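Why Does Wood Have Stripes and Swirls?

Have a look at the nearest table, door or wooden spoon. Can you find wavy lines on it?

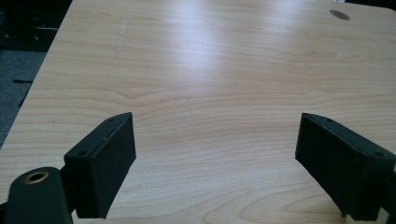 What are the lines called?

The pattern in wood is called the grain. Some grain is dead straight, like lines in an exercise book. Some of it wiggles. And some of it makes tall pointy arches, one inside the other, and long squashed ovals. Those arches are my favourites. Woodworkers call them cathedral grain, after the big pointed windows you get in old churches.

When I was seven I thought somebody drew them on with a very thin brush! My uncle let me believe it for ages. But the pattern comes from the tree, and to see how, we need to go back to when the tree was still growing.

How a tree gets fatter

A tree grows in two ways. The tips of its branches get longer, so it gets taller and wider at the top. And the trunk gets thicker, because just underneath the bark there's a very thin layer that makes new wood all the way round. Its proper name is the cambium (say it KAM-bee-um). Every year it wraps the whole tree in a fresh coat of wood, a bit like pulling on a new jumper over all your old ones and never taking any of them off.

In spring, in places like Britain, the tree is in a hurry. There's plenty of rain and the leaves are coming out, so it makes wood that can carry lots of water. In many trees this spring wood is pale. Later in the summer it slows down and makes wood that is tighter and often darker. Then winter comes and it has a rest.

Pale bit, dark bit, rest. Pale bit, dark bit, rest. Cut across the trunk and you'll see all those layers as rings.

Counting birthdays

One pale band and one dark band together usually make one year, so if you count the dark rings on a stump you can work out how old the tree was. Start in the middle and use a pin or a pencil to keep your place. I always lose mine somewhere in the thirties and have to begin again.

Last April I went to Kingi Wood with my friend Cristóbal Retamal, and we found a big oak that had come down in a storm. The wood's warden had already sawn the end off clean. We got to 190 rings! That oak was a tiny sapling before there were any cars, and long before anyone had a telephone.

Wide rings usually mean good years, with enough rain and sunshine. Thin rings can mean a dry summer, or bigger trees nearby hogging the light.

So where do the arches come from?

A stump has circles on it, but a plank has stripes and arches. How can they both be the same rings?

Think of a leek. (Or a spring onion, if you can't stand leeks.) Chop straight across it and you get circles. Now slice one the long way, down through the middle, and you get long straight lines. They're the same layers, and you're just looking at them from the side.

A tree isn't a perfect tube, though. It's wider at the bottom than at the top, so it's more like a very tall, skinny ice cream cone turned upside down. If you slice a plank off near the outside of the log, the saw goes through those cone-shaped layers at a slant, and each one shows up as a long pointed arch. If the trunk had a bulge or a bend in it, the saw may go in and out of the same layer and leave an oval.

What about knots?

A knot is the dark round spot where a branch used to join the trunk. As the trunk got fatter it grew round the bottom of the branch, and the grain had to go round it too - like water going round a rock in a stream.

Try it yourself: layers in a lump of dough

You'll need modelling dough in two colours, a piece of thread and a tray.

1. Roll a thin sausage of the first colour.
2. Flatten some of the second colour and wrap it round the sausage.
3. Keep going, swapping colours, until you have six layers.
4. Gently squeeze and roll one end so it's thinner than the other.
5. Pull the thread across the thick end to cut off a slice. There are your rings!
6. Now lay the log down and use the thread to take a long slice off one side.

Have a look at the cut side. You should find arches, pointing towards the thin end. Mine came out rather wobbly the first time, so don't worry if yours do too. Squash the whole thing back together when you've finished, and you'll have a very nice lump of muddy brown.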